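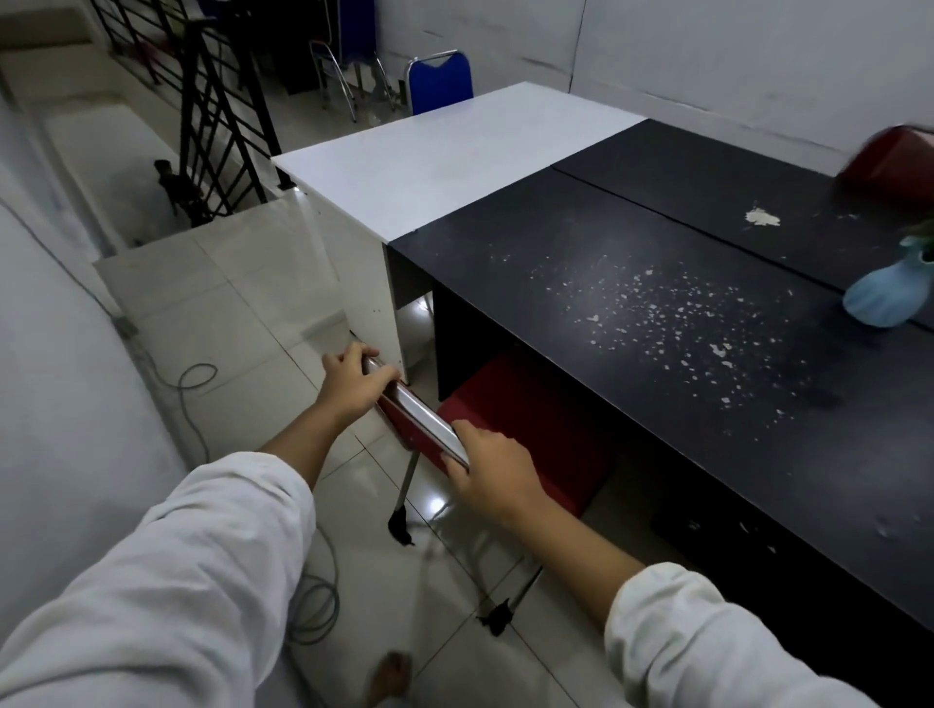
Chair tucking: pose tracker loses the chair as soon as it goes under the table

Nodimau users > Perception and planning
2018-02-23

yeseo_ki
Hi all, I've been fighting this since January and I'd like some fresh eyes. I'm building a planner that learns chair tidying from head-view clips of a person doing it. The pipeline is segment the hands, segment the chair, fit a chair pose per step, then hand the lot to the planner as a string of contacts and object poses.

Walking up to the chair is fine. Grabbing it is mostly fine. Then the chair gets tipped to go under the table and the pose goes mad. In the clip I've been staring at all week, the left hand is on the top of the metal frame right by the corner of the white table, and the fit flips the chair so the legs point at the ceiling. There's also another red seat already under the black table and every so often the tracker hops across to that one, which the planner reads as the chair teleporting.

I've got 366 clips and the tracker survives the tuck in 54 of them. Has anyone got rigid fitting to work on thin chrome legs over shiny tiles? I'm on the stock Nodimau tracker with depth turned on.

brijesh.g
Depth on chrome is a waste of electricity. Turn it off for the legs and fit on the seat pad only. The pad is red, it's matt, it's a nice fat square. Everything else on that chair is a mirror or a stick.

prarnthorpe_nafula
Agree about depth, don't agree about using only the pad. A square pad looks the same if you spin it a quarter turn! You need the backrest or at least one leg to break the tie. We had exactly this in the Prarnthorpe stacking work and ended up with chairs going in sideways in sim, very pleased with themselves.

brijesh.g
It doesn't look the same if you carry the heading over from the last step. Nobody spins a chair a quarter turn between two frames.

prarnthorpe_nafula
No, but they hide it behind a sleeve for a second and a half and then your carried-over heading is a guess.

yeseo_ki
The sleeves are a nightmare, yes. Pale baggy sleeves next to a white table, so my hand mask cheerfully eats the tabletop and then there's a "hand" the size of a door. I hadn't thought of that as part of the same problem.

umesh_k
Can I ask a daft one, why do you need the full pose during the tuck? If I were writing the controller I'd want to know where each hand is holding and which way it's pushing, and I'd let compliance sort out the rest. Have you got the contact labels for the grab before it?

yeseo_ki
Not daft! I do have them, and the grab is the bit I trust. Same room, down the narrow bit between the white panel and the dark unit:

left hand: front_leg, just below seat corner, wrap
right hand: seat_front_edge, near middle, pinch (thumb on top)
chair: upright-ish, side almost against white panel

The contact net gets both of those. It does sometimes call the left one "seat_corner", though I'd forgive that.

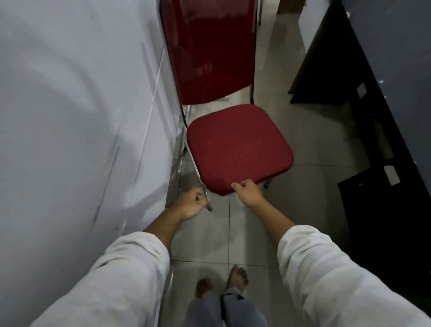 Re: Chair tucking: pose tracker loses the chair

umesh_k
Right, so with a wrap on the leg and a pinch on the cushion you already know a lot. I'd treat the chair as hanging off two hand frames from that moment and only let vision correct it when a decent chunk of the backrest is showing. No backrest, no correction. Your jump to the other chair goes away too, as a chair with no hands on it isn't allowed to be the one that's moving.

brijesh.g
Until the person changes grip, which they do all the time. In the first one the left hand's up on the frame by the table corner and the right is lower down on the metal. Neither of those is the leg-and-cushion hold. Your hand frames are rubbish the instant somebody lets go.

umesh_k
Fine, so you reset on a contact change. That's what the contact net is for?

brijesh.g
A net that says "seat_corner" when it means "front_leg". Good luck.

r_malhotra
Bit of a middle road. I do this in Shukla (our little factor graph tool, the tracker plugs into it with a small adapter). Hand-to-chair is a soft link while contact is on, the link gets weak for 6 steps either side of any contact change, and the floor holds the chair up through the leg feet. Plus one you're missing: the panel. If the chair is jammed up against a flat surface, put that in as a one-sided constraint. It kills most of the silly headings for free.

prarnthorpe_nafula
Floor constraint will bite you when the chair's tipped. The feet don't all stay down.

r_malhotra
At least one foot, then. It's a max over the feet. Works well enough, although it does get slow past 200 steps, so chop long clips up.

yeseo_ki
OK I had a go with Ravindra's version, without the panel bit. The hopping to the second chair has gone completely, which is lovely. Upside-down chairs are much rarer. What I've got now is a slow drift where the seat sinks into the tabletop while it's going under, I think my table height is off where the white table meets the black one. I'd been treating them as one big box.

brijesh.g
Two boxes. And turn depth off on the legs!

yeseo_ki
It's off, it's off. Will try two boxes tonight.

stoltlow_lurker
Could you post the adapter config once it runs? Same problem with stools over in our lab, and a stool hasn't even got a backrest to wait for.

r_malhotra
Stools are worse, start your own thread and I'll drop the config in there. You want round-seat symmetry switched on from the beginning or it'll spin forever.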